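The Most Boring Page in the Book (and How to Read It) 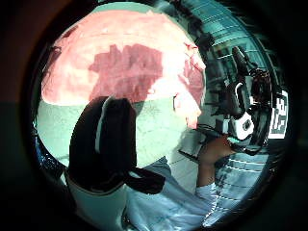
Every book has a page that everyone skips. It comes near the front, usually on the back of the title page, and it is printed in letters so small that they look as if they are trying not to be noticed. There are no dragons on it. It is called the copyright page, and grown-ups who work with books turn to it first, which tells you something about grown-ups.

Go and get a book. Any book will do, as long as it isn't one you are supposed to be doing homework in. Find the page with the tiny print and keep it open while you read this.

The little c in a circle

Look for the sign ©. It stands for "copyright," and next to it you should see a year and the name of a person or a company. This is the owner of the words. If you write a story about a hamster who runs a bank, the story belongs to you from the moment you write it down. Other people can read it, and they can write their own stories about hamsters and banks (good luck to them), but they can't copy yours and sell it without asking.

Sometimes there are two copyright lines, one for the words and one for the pictures. That happens when the writer and the illustrator are different people. They may never have met. Plenty of picture books are made by two people who live far apart and have only ever talked to the publisher.

Copyright doesn't last forever. It lasts a very long time, though, and when it finally runs out, anyone may print the book. This is why there are so many different copies of very old stories in the store, all with different covers and all with the same wolf.

Who made this thing?

Somewhere on the page is the name of the publisher. The publisher is the company that pays to have the book edited, printed and sent to stores. Let's say ours is called Salline Books. You may find a second name as well, such as "Gremstead, an imprint of Salline Books." An imprint is a bit like a team inside a school. Gremstead might do all the funny books while another team does all the ones about submarines. They share a building and probably argue about the refrigerator.

You might also see a place where the book was printed, and it may be nowhere near the publisher. A book can be written in one country, printed in a second and sold in a third. It has often traveled farther than the person reading it.

The very long number

Now look for the letters ISBN, followed by a lot of digits. ISBN stands for International Standard Book Number. Newer books have 13 digits and older ones have 10, and you'll usually find the same number on the back cover, near the stripes that the store scans.

The number is there so that people can order exactly the right book. Titles are no good for this. Two books are allowed to have the same title, and lots of them do. If you ran a store in Netlow and asked for a book called "The Secret," you could end up with a mystery, a cookbook or something about feelings.

Each kind of the same book gets a number of its own, too. The hardcover has one, the paperback has another, and the audiobook has another again. Same story, same hamster, different numbers.

The last digit is the clever part. It's called the check digit, and it is there to catch mistakes. With a 13-digit ISBN you can test it yourself:

Write down all 13 digits in a row.
Leave the first one alone, multiply the second by three, leave the third alone, multiply the fourth by three, and keep going like that to the end.
Add everything up.

If the total ends in a zero, the number passes. If it doesn't, either somebody typed a digit wrong or you did your sums wrong. (Do the sums again before you write to the publisher.)

The countdown

On many copyright pages there is a row of numbers that seems to have wandered in from somewhere else. It might look like this:

10 9 8 7 6 5 4 3 2 1

Sometimes the numbers are in a muddle, with the odd ones on one side and the even ones on the other. Don't worry about that. Just find the smallest number in the row. It tells you which printing your book comes from.

Suppose Gremstead prints 1378 copies of the hamster book. Those copies all have a 1 in the row, so they are first printings. The book sells out, and in January the publisher orders 721 more. Now the 1 is taken away and the smallest number left is a 2. Your copy is a second printing. People who collect books care very much about this and may pay a lot more for a copy with a 1 in it. The story inside is the same either way, unless somebody fixed a spelling mistake in between.

Why take numbers away instead of adding them? In the old days, pages were printed from metal plates. Scraping a number off a plate was easy and cheap. Putting a new one on was a nuisance. Most printing isn't done in quite that way now, but the countdown stayed, because book people get attached to things.

The blank pages at the back

This isn't on the copyright page, but you have the book open anyway, so turn to the end. Are there a few empty pages? Or a chapter from some other book that you didn't ask for?

Books are often printed on huge sheets of paper that get folded into little bundles. A bundle is called a signature, even though you can't sign anything with it. Many have 16 pages, so a book made of them has to have 16 pages, or 32, or 48, and so on.

Say our hamster book needs 162 pages. Ten bundles make 160, and that is two pages too few. So the printer needs an eleventh bundle, which makes 176, and now there are 14 pages with nothing on them. The publisher can leave them blank, or fill them with a note about the author, or with an advertisement for the hamster's next adventure. Or an editor can go back and look very hard for two pages' worth of words to cut. Writers do not enjoy that phone call.

A few words to know

Edition: a version of a book. If a lot is changed or added, it becomes a new edition.
Printing: one batch of copies, all made at the same time.
Imprint: a team, with its own name, inside a publishing company.
Signature: a bundle of folded pages.
Reprint: more copies of a book that has already been printed before.

Something to try

Fold a piece of paper in half, then in half again, and then once more. Without cutting it, number the pages in order from 1 to 16, peeking into the folds where you have to. Then unfold it. Half of your numbers will be upside down and the pages won't be anywhere near in order. Printers have to plan for this every time.

If you have more than one copy of a book at school, compare the countdown rows and see who has the lowest number. The winner gets nothing, but may look pleased for the rest of the morning.

From the Younis Book of How Books Work, page updated September 8, 2018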